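Notebook, cell 2, September
Handling rules for fabric-covered hands, second draft

Jenő Kocsis asked for the rules in one place before the Ustitz people start using the cell, so I am collecting what we have been doing by habit and marking the parts that are still open.

1. Speed. Joint speed limit stays at 15 per cent whenever a person is inside the taped line. The limit is set on the controller and locked with the supervisor code. Setting it in the script does not count, as scripts get copied.

2. Covers. Fabric is to be checked for snags and loose folds at the start of every session. Pay attention to the points where cloth ends and bare metal begins. A fold that can reach a joint opening is a fault and goes in the log. Do not tape covers. Tape residue got into two finger pins in the spring and Bassey charged us for the clean.

3. Parking. Fingers pointing down, hand clear of the furniture, arm powered but held. The older Prinodov sheet says to close the hand before parking. I disagree, since a closed hand hides the fingertips and those are what we need to look at. Tamás Magyar will raise it with them.

4. Fingertips. Inspect at every park. Replace on any split, or at 50 hours of contact work, whichever comes first. The log stood at 2,126 grasps when the last set came off, but grasp count is a poor guide – load matters more.

5. Wrist camera. Save one still at park, before power down, and attach it to the session entry. It must show the fingertips. If they are out of view, move the wrist and take it again. Keep the rejected still as well.

6. Restart. Wait 5 minutes after an emergency stop before re-enabling. Whoever pressed the button writes the entry.

Open points: the Flunovano checklist has a line for cover washing with no interval given. We have no figure of our own either. Also unclear whether rule 1 should apply to someone leaning over the line without stepping across it. I would say yes, Jenő says it needs a sensor before it can be a rule.

Park still for today's entry, as under rule 5:

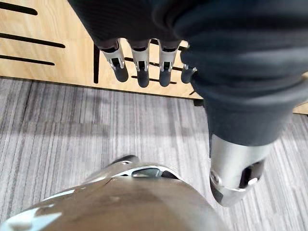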